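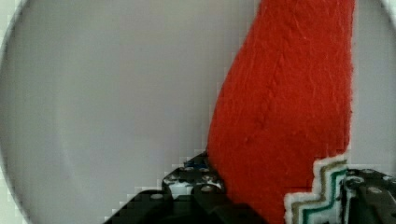 How Our Robot Arm Learned to Pick Things Up
A page for kids, from the Otden Robotics Club

OK so. You pick up a sock. Easy, right? You didn't think about it. Your hand just went.

Now try it like a robot. Put on a thick winter glove. Use only your thumb and one finger. Close one eye. Now get the sock.

Harder! And you still have a huge cheat, which is a brain that has been picking up socks for years. Our robot arm had zero years. It had us, 13 kids in a room behind the library, and a big box of stuff.

This page is about how we taught it. Grab a snack.

What's the robot called?

Hornirine. Don't ask. We voted and there was a lot of yelling. Mostly we say "Horny the rhino" — no wait, our teacher says we say "Rini." So, Rini.

Rini is an arm. No legs, no face, doesn't talk. It has a shoulder, an elbow, a wrist, and at the end a gripper. The gripper is the part that does the grabbing. Two fingers, and they squeeze together like when you pinch a potato chip.

There's also a little camera by the wrist. So Rini's eye is kind of on its hand. Imagine if you had an eye on your wrist! You'd see your fingers all day and whatever they were holding, really close up. You would not see much else. Weird way to live.

Why is soft stuff so hard?

Blocks are easy. A block is the same shape when you look at it and when you grab it. Same when you drop it too.

Cloth is sneaky. Pinch a Christmas stocking and it bulges out in one place and wrinkles in another. Put it down and it lands in some new shape. So the robot can't just remember "a stocking looks like THIS." A stocking looks like a thousand things. Folded, twisted, squished, upside down.

Try it at home. Drop a sock on the floor ten times. Draw the shape every time. Did you get the same shape twice? We never did, and we dropped a lot of socks.

Colors can be tricky too. Say the stocking is mostly red, but then there's a zigzag trim with white and green stripes. You know it's all one thing. A robot might think the trim is a diffrent thing just sitting there. It has to learn that the red part and the stripy part go together, and if you lift one the other comes with it.

So how does it learn?

There are lots of ways. We used the one where you show it.

Step one. A kid holds the controller and drives the arm. Slowly. Go down, open fingers, close fingers, lift, move over, let go.

Step two. While the kid is driving, the computer saves everything. What the camera saw. Where every joint was. How far open the fingers were. One full go is called a demonstration, or a demo if you're in a hurry, and we were always in a hurry.

Step three. Do it again.

Step four. Again. And again. Move the stocking a little first, so it isn't always in the same spot. Turn it sideways. Scrunch it.

Step five. The computer looks at all the demos and hunts for patterns. When the picture looks kinda like this, the kid moved the arm kinda like that. This part is called training. It takes a while and it's boring to watch, there's just a number going down on a screen. We played cards.

Step six. Let go of the controller. Everybody stand back. Rini tries by itself.

How many demos?

Our goal was 2000. That's a lot of stockings! Well, it's a few stockings and a lot of lifting. We took turns, 7 minutes each, then swap. After 7 minutes your thumbs get lazy and you start driving badly, and then the robot learns your bad driving. For real. It copies what you do, good or bad. One kid on the team always wiggled the arm before grabbing, and guess who started wiggling. Rini.

We started in March and used up most of our club time on it.

Things that went wrong

Grabbed air. Many times. Fingers close, arm lifts, very proud, nothing in there.

Grabbed the table. Big clunk. There's a red stop button for that and everyone has to know where it is before they're allowed to drive.

Picked up two things at once. Kind of impressive but not the job.

Squeezed too gently and the thing slid out. Fix — we closed the fingers a bit more in the next demos. Too hard is a problem as well, specially with thin stuff.

Turned the lights off. This one was us. We trained with the lights on, then tested late with half of them out, and Rini acted totally lost. Shadows change what the camera sees. So we went back and did more demos, some bright and some dim.

Words to know

Gripper: the robot's hand.

Joint: a place where the arm bends. You've got them also. Knees, elbows, knuckles.

Demo: one go, start to finish, with a person driving.

Training: the computer looking for patterns in all the demos.

Dataset: the whole pile of demos together. Ours is named Te Moana. There's a label on the hard drive and a sticker of a whale.

Be your own robot

You need 2 people, a blindfold, a bowl, and something soft. A sock, a beanie, a washcloth.

One person is the robot. Blindfold on. Robots can only use a thumb and one finger.

The other person is the programmer. You can only say these words: left, right, forward, back, down, up, open, close. That's it. No "nooo not there!"

Get the soft thing into the bowl. Then swap.

You'll notice fast that "left" isn't enough. Left how much? Everybody forgets to say how much. So make a rule, like one "left" is as wide as one finger, and try it over. You just invented a unit. Programmers do that all the time.

Extra hard version: the programmer looks through a paper tube and can't see the whole table. Now you know how it is with a wrist camera.

Questions kids ask us

Does Rini know what Christmas is? No. It doesn't know what a stocking is for either. It's got patterns of colors and shapes and moves, and that's all.

Can it get mad? No. Even when you make it lift the same thing all afternoon.

Could it clean my room? Not yet. It would need to know which stuff is trash, and where everything goes, and your room has a lot more in it than our table does. Plus it's bolted down.

Do I have to be good at math? You have to be good at trying again. Math helps later, and we help each other with it.

What's next

The Gallaten Cup! Every team gets a bin of soft things their robot hasn't seen before, and you don't find out what's in it untill your turn. We're practicing with mittens, scarfs, a stuffed frog with long legs. The legs are the hard part.

If you go to Otden and you want to join, come by the room behind the library and ask for a club form. Bring old socks. Clean ones please.

Page updated 3 June 2021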